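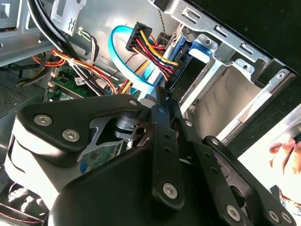 Adhesive log, Bondano batch 13

Friday, June. Entered by bench 2

Lap shear on the Cekico primer, second set. Coupons wiped with solvent, abraded, wiped again. Cure at 80 C, then overnight at room temp. Peak load on the best coupon 517 N, failure cohesive. Two let go at the primer line; discard, bond area was short.

Ross fixture still reads high at low load. Re-zero before each pull.

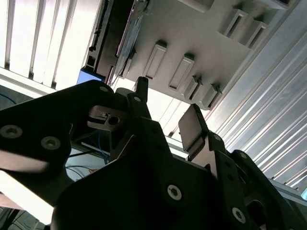 Off-white plastic part, held up to the light.

To do: repeat at 100 C. Order more Broltomeo tape, the wide one.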